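Alterations and Repairs Assistant, part time
Villano Clothing Repairs, Nallbridge

We need someone soon. Two of us at the moment and the rail is full. Mostly everyday stuff – hems, zips, school trousers, coat linings, the odd wedding outfit in a panic. If you can sew a straight line and talk nicely to a customer who has left it till the last minute, please read on.

Hours: 16 a week to start, more in September when the school orders come in. Sunday mornings are part of it, 10 till 1, we take turns. Pay is a bit over minimum wage, goes up after your trial month. Staff discount on repairs and thread at cost.

What you'd be doing
Taking in work at the counter and writing the tickets properly (please, properly).
Pinning and measuring.
Machine work on the Jatgate side, hand finishing at the front table.
Pressing. Lots of pressing.
Casual wear too – hoods, cuffs, pockets, cords, elastic. More of this every year, people are hanging on to thier clothes longer.
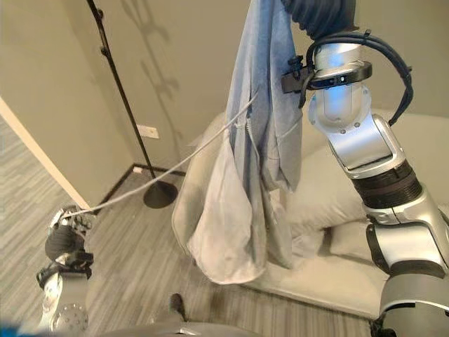 Light blue fabric with a thin grey drawstring cord.

What we need from you
Some sewing experience, paid or not. College course, costume work, years of doing it for your family, all fine. You'll need to be ok on an industrial machine or willing to learn quick, Jacqueline will show you. Decent eyesight for dark thread on dark cloth. Able to carry a full garment bag up one flight of stairs, there is no lift.

Driving licence handy but not needed. Graham does the collections.

Not looking for a designer, sorry. We get a lot of portfolios. Bring something you have mended instead, inside seams and all, we will look at the inside first.

How to apply
Short letter or email to Jacqueline Rolland, or drop it in at the counter, 159 Mühlbauer Street, door next to the dry cleaners. Say which days you can't do. No need for a long CV, one page is plenty. References from two people who arn't related to you.

Trial shift is three hours and paid. We'll ring everyone who comes in for one, yes or no. Best time to catch us on the phone is after 4, mornings are mad.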